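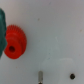

Setberg Home Notes, no. 217, page 8

Small Parts, Big Headaches

I finally sorted out my workbench drawer in September, and I wish I'd done it years ago! Plastic gears, springs, odd screws from a mixer I gave away (why did I keep those?), all of it rattling around together.

My best trick is a pale tray. Dump everything out on white or light gray and you'll spot the little stuff right away. For greasy plastic parts I use warm water with a drop of dish soap and an old toothbrush, then leave them on a towel overnight. Skip the dishwasher, it warped a knob on me once.

Dry parts go into jam jars, and I write the name of the appliance on the lid with a grease pencil. Zofia Śliwiński wrote in to say she tapes the model number inside the lid too. Stealing that one!

Next time: sticky drawers, and whether candle wax beats soap.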